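Home | Fixtures | Clubs | Newsletter | Archive

Strickland holds off Masstead to stay top at the September break
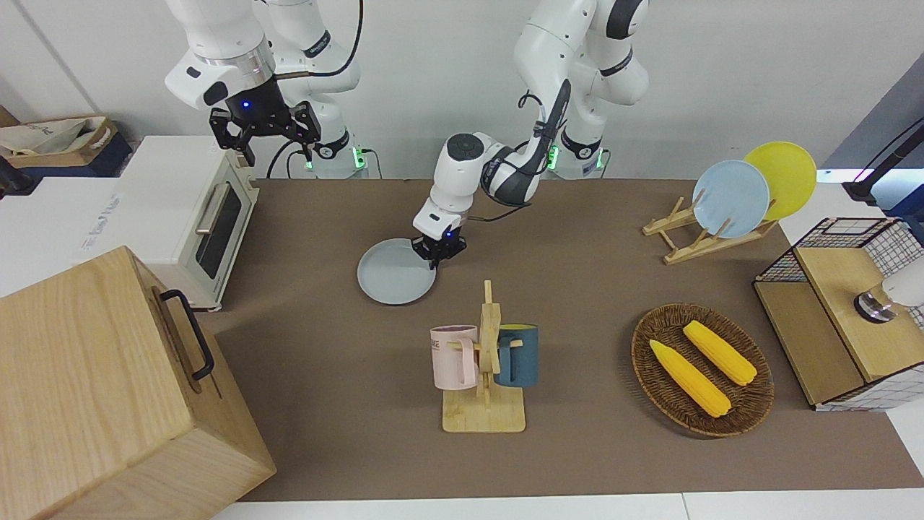
The Harnilano Women's League stopped for its two-week break with Strickland still in first place, though the margin is down to a single point. A 2-1 win over Masstead on the last afternoon before the break kept them there, and it took a late save to do it.

Strickland scored twice in the first half. Shoshana Hutchins got the opener from a corner that Masstead failed to clear, and the second came from the penalty spot after a handball that the visitors argued over for some time. Masstead looked flat until the hour, when a double substitution put fresh legs on both wings. They pulled one back within minutes and had the better of the game from there. In stoppage time their captain got free at the far post and headed down toward the corner, and Latrice Lindgren pushed it around the post with her left hand.

It was her seventh start in goal this season. She came into the team when the regular keeper hurt a knee in the second match, and Strickland has let in four goals since.

"I saw it late," Lindgren said afterward. "Their winger was standing right in front of me. I just went where I thought the header would go."

The crowd was 727, the biggest at Strickland's ground this year. The home opener drew 492.

Nomgate drew 0-0 at Harnilano Town in front of 361 people and will feel it was two points lost. They hit the crossbar in each half and had a goal ruled out for offside. Town defended with five at the back for the whole second half and hardly crossed midfield. The result leaves Nomgate second, one point behind Strickland with the same number of games played.

Masstead stays fourth. Their problem is easy to find in the table: they have let in 12 goals, more than any other team in the top half, and eight of those came before halftime. The coaching staff changed the warm-up routine last month to try to fix the slow starts. It has not made much difference so far.

When play resumes, Strickland goes to Nomgate for the match that most people had marked when the schedule came out. Kickoff has been moved to 6:30 p.m. so that the youth finals can finish on the same field. Tickets bought for the original afternoon time are still good. Hutchins is one yellow card away from a suspension but is clear to play in that one.

Masstead hosts Harnilano Town at the usual time. The parking lot on the north side of the Masstead ground is closed for resurfacing, so visiting fans should use the school lot across the road and come in by the east gate.

The reserve league continues through the break. Scores will be in the next newsletter.

Comments (3)

northstand_deb
Lindgren was player of the match for me. That header was in.

R. from Masstead
We have to stop giving teams a two-goal start. Same story three games in a row now. Second half was as good as we've played all year.

tomk
Will there be a bus to Nomgate? The later kickoff means I can't get the last train home.

Contact the editor | Unsubscribe | © Harnilano Women's League Newsletter | Back to top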